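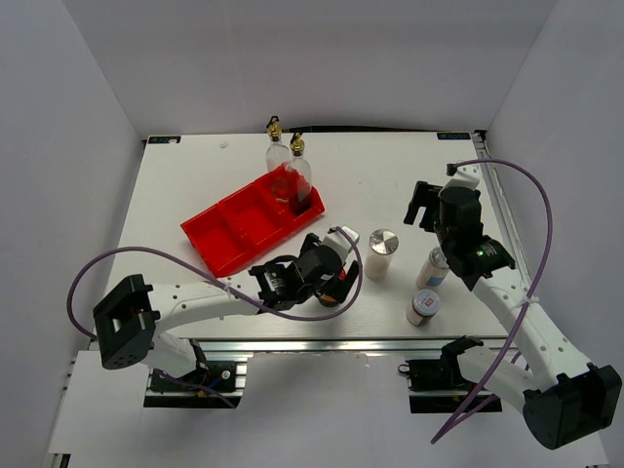

*The red tray with the two clear bottles standing at one end. Gold stoppers, very fancy for us.*

Welcome to the June page of the Flatow table project! If you've just wandered in, this is where I write about the bits and pieces that live on our long white table, and where I go on a bit too long about trays. It's a short page this month, but I've been fiddling with this lot for ages and I have opinions.

The tray first. I wanted something low with dividers that you could pick up and carry to the sink in one go, and I'd been through two wicker ones and a biscuit tin before I gave up and went plastic. It cost me $34 at Husar, the homewares place behind the station, and I nearly didn't buy it on account of the colour. Red! In a room that's all white and grey! But I've come round to it completely. You can find it from the other side of the room, for a start, and a drip of soy sauce doesn't look like a disaster on it. The rims are raised, too, so a ring of oil stays in the tray and doesn't creep across the tabletop.

It's 417 mm long, for those who always ask, and it sits on our shelf with a whisker to spare at each end. I did measure the shelf first this time. (The biscuit tin was a lesson.)

Then the bottles. They're meant for oil and vinegar, and the stoppers are the reason I picked them. I'd been using a pair from the Anden range with screw caps, and the caps kept vanishing into the cutlery drawer. With these I've got a gold top on each one and a narrow neck, so you get a decent grip with one hand while you're stirring with the other. They go at the end of the tray, side by side, and the low things go everywhere else. I tried them in the middle for a while and kept knocking them with my sleeve whenever I reached for the salt.

A few notes on how I wash them, as I had a heap of messages after the last page:

- Warm water and a spoonful of uncooked rice, lid on, shake it like you mean it.
- Stoppers get soaked separately in a mug. I leave them overnight.
- Dry the bottles upside down on a rack. The inside takes forever, so don't refill the same evening — cloudy oil is a sad thing.

Labels I've gone back and forth on. I had paper ones and they turned to mush, then a paint pen that came off on my thumb. At the moment there's a strip of masking tape underneath each one with the month I filled it, and that's doing fine.

On to the small containers, which is where I'm still making up my mind. The rule used to be that everything had to have its own compartment. Lovely idea, and it lasted a fortnight. Now I pull the small ones out into the middle of the table, have a good look at what's running low, give them all a wipe, and only put back what we've used since last time. The rest goes up in the Altix cupboard with the spare jars. It takes me the length of a cup of tea and the tray has stopped turning into a museum of old paprika. 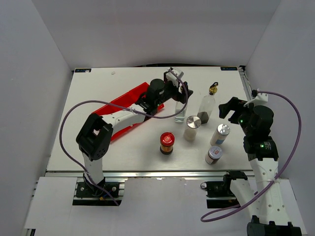 A regular reader wrote to tell me I'm doing this backwards, and that the little containers should stay put in the tray while the bottles come out, seeing as tall things are what people bump. She keeps hers on a saucer by the stove and says she hasn't broken one in years. She also reckons a clear glass cup is wasted on a condiment tray and ought to be full of teaspoons.

Well, the teaspoon idea I'm pinching straight away! I'd been using the glass cup for toothpicks and packets of sugar, and it was never quite right for either. The saucer I'm less sure of. Our stove gets splattered something shocking and I'd be washing the bottles every second day, so for now they're staying where they are, down the end.

I do still need something for the dried chillies. If you've got a small container with a tight lid that you swear by, and it's low enough to sit behind a tray rim without tipping, send me the details and I'll go hunting at Husar on my next trip. I'm also after a tea towel in that same red, which is proving harder than you'd think.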